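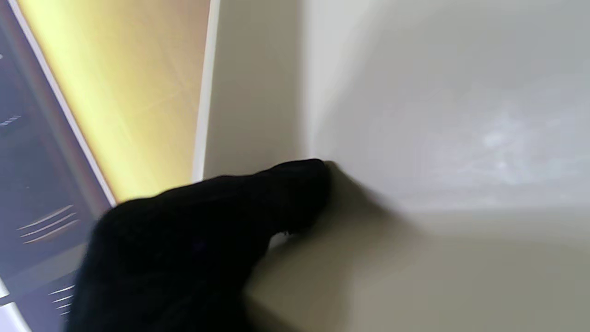

Gripper faults out when finger gets into an inside corner – force limit trips, then won't re-home

Posted in Arms and Grippers > Faults and Safety

gvanags_shop

Hi all, typing this on my break so sorry if it's messy.

We have a small arm with a two finger gripper, Verulex controller, running a wipe and probe routine along the inside of some cabinet type boxes. Soft black covers on the fingers. Job is simple, go in, touch the corner where the side panel meets the back, log the position, back out, next one. Ran fine through April.

Now it gets to the corner and stops dead. Controller throws fault 245 (joint force limit, per the manual) and the finger just stays there leaning on the seam. Brakes on. If I clear the fault and hit resume it pushes again for a second and trips again. If I clear it and hit home, it tries to swing the wrist sideways first and drags the finger along the panel. That's the part that scares me. Already scuffed one box and I had my hand in there not long before.

Stuff I tried:
restarted controller, no change
swapped the finger cover for a new one, maybe slightly worse??
slowed approach to half speed, trips a little later but still trips
re-taught the corner point. Worked for a morning then came back

Log shows 199 faults since the last time somebody cleared it, out of 1568 cycles. No idea how many of those are this same thing, the export only gives totals. Second arm, same model, does the flat faces only and has none.

Force limit is at the factory setting. Coworker wants to just raise it. I'd rather not but I have boxes piling up. What am I missing? And is there a safe way to get it out of the corner when it stops like that?

Gintarė Vanags

Holik_bench

Don't raise the limit. Please. It's telling you the finger is being driven past the surface, and all a higher limit does is let it push harder before it quits. On a box you lose a panel. On a hand, well.

My money is on the tool length. You said new cover, slightly worse. Soft covers aren't all the same thickness at the tip, and if the tool center point was set with the old one, the controller thinks the finger is shorter than it is. On a flat face you may never notice, there's one direction to give in. In an inside corner it has two surfaces to fight at once and nowhere to slide, so force shoots up fast. Would also explain why re-teaching helped and then didn't, if the cover is creeping on the finger as it works. Mark the cover and the finger with a paint pen, run a shift, see if the marks still line up.

What I'd do, in order:

Lock out and look at the cover. Pull on it. If it moves at all it needs the clamp ring or new adhesive, whatever yours uses.
Redo the tool center point with the cover on. Not off. Seen that one a lot.
Change the approach so it doesn't go for the seam in one diagonal move. Touch the back, retract a few mm, touch the side, retract, work out the corner from the two. You don't need to have the tip jammed in the seam to know where the seam is.
Turn on guarded move for that step if your firmware has it, so it stops on contact instead of on a fault. A fault is a protection, it shouldn't be your normal stop.

Getting it out – don't use home. Home on those goes joint by joint and has no idea there's a wall there. Clear the fault, stay OUT of the reach of the arm, put it in manual at lowest speed with the enabling switch, and jog in the tool frame straight back along the way it came in. Check which frame you're in before you touch the jog key. Tool frame and base frame look the same on the little screen and I have bent a finger that way.

If it won't jog without tripping again, somebody trained needs to do a brake release with the arm supported. It will drop when the brake lets go. Two people, and one of them only holds the arm.

Also write your own retreat routine and have the fault handler stop and ask for that. No auto resume. Resume after a force fault should be off, period.

tomcat961

had same fault on a Numier arm, it was the cable. the one to the wrist was rubbing where it bends and the force reading jumped around. new cable, fixed. try wiggling it with the arm parked and watch the number on the screen

raising the limit a bit was fine for us tho

Holik_bench

Worth checking the cable, yes. But a bad cable would normally trip in other places too, and hers only goes in the corner. Watch the reading parked AND at the corner pose without contact. If it's steady in both, leave the cable alone.

And no on the limit. If your cell has a risk assessment that number is in it, you can't just change it from the pendant because it's a busy week.

gvanags_shop

OK update, few days later.

Cover was slipping. Paint marks were off by a good 3 mm after one shift. The new ones are thicker at the tip as well, they came from Brinkmann and the old ones didn't, so tool length was wrong from the minute I put it on. Redid the TCP with cover on, put the ring clamp back (it was in a drawer, don't ask).

Force reading was steady parked and at the corner, so left the cable. Thanks anyway tomcat.

Split the corner touch in two moves like you said. Adds a bit of time per box, boss grumbled, fine. Guarded move is in the firmware but I need the option key, waiting on that. Resume after force fault is now off and home is locked out with a message on the screen untill somebody jogs it clear. Limit still at factory.

961 cycles since, two faults. Both on the same box shape, the one with the slanted side, so think my approach angle is wrong on that one. Will start a new thread if I can't get it.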